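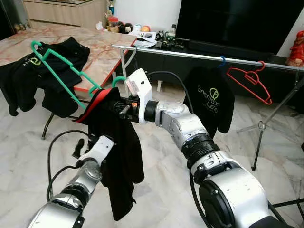 Black garment and green hanger, with a second T-shirt waiting on the chair.

How to hang T-shirts and dark tops without stretching the neck

By Khadija Shehata
September 15, 2023

When I moved to Bralport I had one small closet and too many black shirts. Most of them had a neck like a wave after one year. I thought it was the fault of the washing. Then my neighbor Ottmar Dreßler, who worked many years in a clothing shop, looked at how I put the hanger inside and told me that I was pulling it through the collar. Since then I do it his way, and I write it down for everybody who has the same problem.

What you need

Plastic hangers with a smooth edge. I use green ones from Evham, but any will do if there is no sharp line where the plastic was joined. Run your finger along both shoulders of the hanger before you use it the first time. If you feel a sharp place, rub it with fine sandpaper, grade 400.

A chair with a back. This is where the shirts wait.

A bag for the things you will not hang.

Before you start

Lay the shirts over the back of the chair, one on the other, with the front side out. Do not put more than 5 on one chair, or the lowest ones get creases. Put the hangers on top, so you can take a shirt and a hanger together. If the floor is stone, like mine, sweep it first. Black cotton collects every hair when a sleeve touches the floor.

Hanging the shirt

1. Hold the shirt by the shoulder seams, not by the collar, and shake it two times.

2. Take the hanger by the hook and turn it so that one arm points down.

3. Bring the hanger in from the bottom hem. Let the hook go up first through the body of the shirt until it comes out at the neck. With a wide collar you can go in from above, but only if the hanger passes without pulling.

4. Hold the hook with one hand. With the other hand support the fabric from below and move the first shoulder into its place, then the second.

5. Look at the side seams. They should fall straight. If one side is longer, lift the shirt a little at the shoulder and let it down again. Do not pull at the hem.

6. Close the buttons or the zipper, if there is one, up to the half.

Shirts with a print

I turn these inside out for washing and turn them back before hanging. A print which stays folded against itself in a warm room can stick. 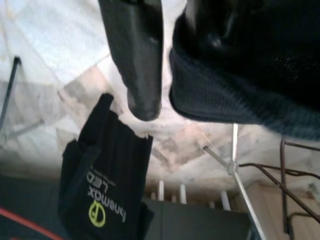 When the chair is empty, look at what is left over. Heavy knitted things do not belong on a hanger at all. Fold them and put them in the bag or on a shelf. I keep my bag on the floor next to the chair while I work, so I do not walk back and forth, and I sort it at the end.

Distance in the closet

Leave the width of 2 fingers between the hangers. My rail is a Kuhlmann and it is not long, so in March I take out the winter things and store them in a Skoltden box under the bed. Then the summer shirts have enough space.

If the neck is already stretched

Wet only the collar with cool water, push it together with your fingers to the old shape and let it dry flat on a towel. It helped with three of my shirts. The fourth one I use now for cleaning the windows.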